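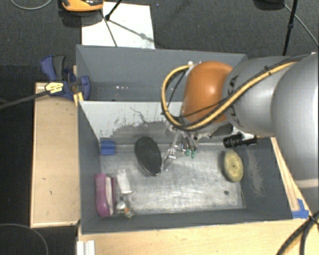
Two Gray Bins and a Long Argument: Raquel Baptista on Odds and Ends

Raquel Baptista does not like the word "miscellaneous." She has banned it from labels at Codham, the small sorting and storage outfit where she looks after everything too small or too peculiar to get a shelf of its own.

"It's what people write when they want to go to lunch," she says.

Her method, such as it is, uses 2 gray bins standing side by side. Things that have no home yet go in one of them. Things she has made up her mind about go in the other, which gets emptied so often that visitors assume it's a spare. A black oval thing, a little blue block, a long case in purplish magenta: all of these are first-bin material. I asked what the oval was for.

"You're asking the wrong week," she said. "Right now it's for being in the bin."

She came to the job from a stationery shop in Tilamholm, where she says she learned that customers will forgive almost any price but will not forgive a pen in the wrong cup. Codham hired her in April to tidy one room. The room had 47 boxes in it, and she opened the first of them before taking her coat off. It held 200 curtain hooks and a spoon.

"I kept the spoon," she says. "I've thought about the hooks."

Her colleague Anselmo Amaral favors dividers. He has proposed dividers at every meeting she can remember, with drawings. Baptista is against them on the grounds that a divider is a decision made before you've met the objects. A plain bin with a bare floor lets things lie where they like, and you can see at a glance what you've got.

"Anselmo thinks that's laziness," she says. "Anselmo also alphabetizes his soup."

He was passing with a tape measure and did not dispute the soup.

Does the floor of the bin get scratched? It does, badly, and she has stopped minding. She was once offered felt liners by a supplier called Hudell and turned them down. Felt collects crumbs, she says, and then you have a second sorting job, with crumbs.

Color is her one concession to pleasure. She puts the bright things near the walls when she can, so that a corner with something purple in it tells her which way around the bin is facing. She admits the gray bin looks much the same from every side, and that she has more than once spent a morning working through it backward.

I wondered whether she was this way at home. She looked at me for a while.

"There's a drawer," she said. "We don't label it."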